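# Rareda: strength and body-weight log

Training and weigh-in records from members of a lifting club in Prarnthorpe who had stopped competing and were trying to bring their weight down. Put together by Siu-fong Mok. Charoen Srisuk checked the lifting figures against the club's paper sheets.
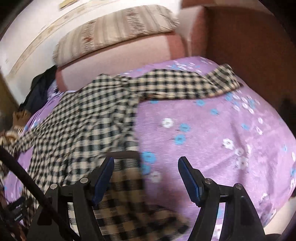
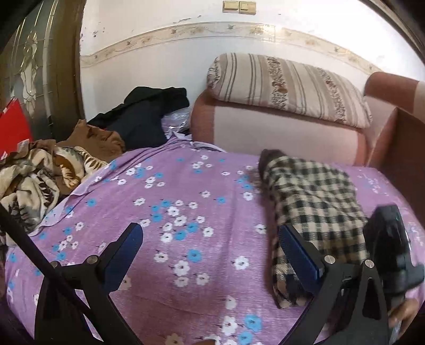 ## What is in it

There are 604 rows, one for each weekly weigh-in, from 20 lifters. Each row has:

- `lifter`: a number, given out in no special order
- `week`: counted from the lifter's first weigh-in
- `weight_kg`: body weight to one decimal place
- `deadlift_kg`: best single lift that week, blank if none was tried
- `walks`: walks of half an hour or more
- `meals_out`: as reported by the lifter
- `note`: free text, mostly short

Weigh-ins were on Tuesday evening, before training, in shorts and socks. The early weeks used the old dial scale by the door, which was replaced in June by a digital one. Rows from the old scale have `scale = 1`. The two were compared with plates and the old one read slightly heavy, but we have left its figures as they were written down.

## Missing values

Deadlift is blank in 82 rows. Most are weeks off with a sore back or a cold, and the note usually says which. Please don't fill these with zero. A blank in `meals_out` means the question was left unanswered.

Lifter 14 changed from a belt to no belt part of the way through and the numbers drop sharply there. It is a real drop.

## Files

`rareda_weekly.csv` is the main table. `rareda_lifters.csv` has age band, height and years of competing. The Saithong script rebuilds the charts and needs nothing beyond a standard Python install.

## Limits

All the lifters trained at one club and most were men over 40. Food was not weighed. Nothing in the table should be used as diet advice.

## Corrections

Send these to Siu-fong with the lifter number and week. Row 76 was fixed in the last version; the weight had been typed in pounds.

Related

- Cidis: grip strength by age band
- Rareda charts, second version
- Prarnthorpe club meet results
- Saithong: notes on plotting weekly weights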